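Jarnton bench, Tretex arm – pre-session safety check
Task: pick up the ball and place it in the bowl, taught by remote control
Checked by: Cauã Macedo
Time: 9.40
Limit for this task: 25 recorded runs, then stop and repeat section 2

1. Work surface

1.1 Checked mat in place on the table. Yes.
1.2 Mat flat across the working area. No. See the second picture, raised fold near the middle.
1.3 Mat clear of scraps and loose bits. No. Small speck on one of the white squares, to be picked off.
1.4 Bowl on the mat and within reach of the gripper. Yes.
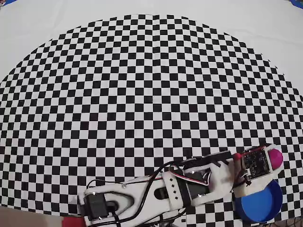

Ball and bowl task in the first picture, mat and far side of the table in the second.

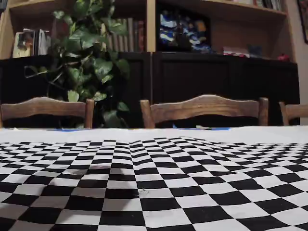 Comment on 1.2 from Portela: I would fail this and not go on to section 2. When I drive the arm down to the mat I judge the height by the squares, and if they bend I come in too low. I have stalled the wrist motor that way on the old mat. Please pull it tight and tape the near side as well before anyone records.

Reply, C.M.: Agreed. Item 1.2 stays as a fail until the mat has been pulled out and taped again. Sections 2 to 4 were checked with the motors off, so they can stand.

2. Arm and cables

2.1 Base clamp tight, no movement when pushed by hand. Yes.
2.2 Screws on the printed links tight. Yes. One on the lower link took a quarter turn.
2.3 No cracks in the printed parts. None found.
2.4 Cables have enough slack at full stretch. Yes, but only just. The loop over the top pulls when the wrist is turned right round. Keep the wrist turn under 400 steps either way until a longer lead is fitted.
2.5 Plugs on the gripper board pushed fully home. Yes.

3. Remote control

3.1 Hand controller in the rest position before power on. Yes.
3.2 Arm follows the controller in the right direction on every joint. Not done, waiting on 1.2.
3.3 Speed limit set to 18 in the Mullik settings page. Yes. It had been left at the higher value from the last task.
3.4 Stop switch within reach of the person driving. Yes. Tested 4 times with the arm off, light comes on each time.

4. People

4.1 Driver seated, sleeves and hair clear of the arm. To confirm at start.
4.2 Second person does not reset the ball until the driver has said "hold" and let go of the controller. Read out and agreed.
4.3 No guiding the arm by hand while the controller is live. Read out and agreed – if a pose has to be shown by hand, power off the joints first.

Result: not passed. Recheck 1.2 and 1.3, then do 3.2 at low speed with the ball off the mat.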